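Bin picking cell: arm stops on approach near right-hand wall of bin
Project: Zamora (student bin picking project, automation lab)
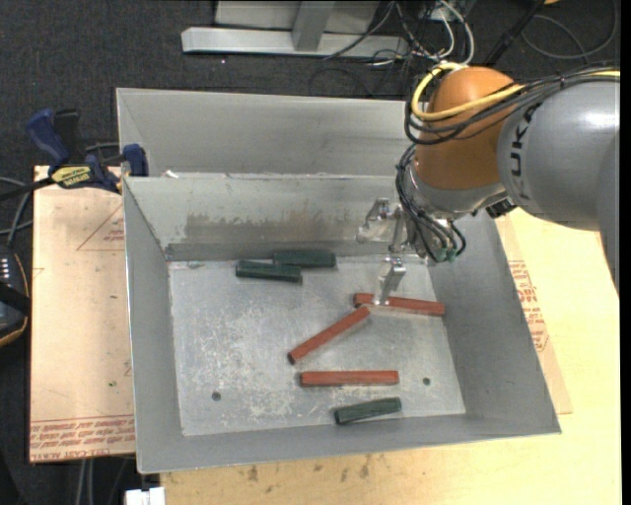 Arm over the front bin, red and green rods on the bin floor.

Status: closed
Component: grasp planner / collision model
Opened by: Zamora project group

Problem
Cycle aborts during the final approach when the chosen rod lies close to the right wall. The controller reports a collision monitoring stop. Rods in the middle of the bin are picked normally. The fault is the same for red and green rods.

Set-up
KUKA arm, two-finger gripper, two sheet-metal bins clamped to the table. Picking is from the front bin only. Planner is Hisetti, built from the October branch. Part poses come from the Grutau node.

To reproduce
1. Place one rod near the right wall, almost parallel to the front wall.
2. Start the single-pick routine from the home position.
3. Arm reaches the pre-grasp pose, starts down, stops.

Log
10:42 Ran 20 picks with the rod by the right wall. Stopped on 3.
10:55 Stop positions compared. All on the descent, all with the wrist rotated towards the wall.
11:10 Checked tool load data against the gripper data sheet. Correct.
11:25 Raised the collision threshold one step. No change. Put back to the original value.
11:50 Exported the bin model from Hisetti. Walls are modelled as vertical. The real bin has sloping sides, so the model is wrong for the whole height of the wall.
12:15 Planner log for the last run has 2,462 grasp candidates. Those near the wall pass the collision check with clearance that does not exist on the real bin.
13:40 Bin remodelled with sloping sides and loaded into the planner. Base frame unchanged.
14:05 Planning time now 700 ms for the same rod layout. Acceptable for the demonstration.
14:30 Repeated the 20 picks. No stops.

Cause
Bin model taken over from the Cenero exercise, which used a straight-sided box of the same floor size.

Fix
New bin model saved in the project folder. Old model renamed so that it is not loaded by default.

Open points
- Second bin still uses the old model. Change it before anyone enables picking from both.
- Hoses at the tool are not in the collision model. Separate ticket to be opened.
- Re-check the clearance if the bins are unclamped or moved.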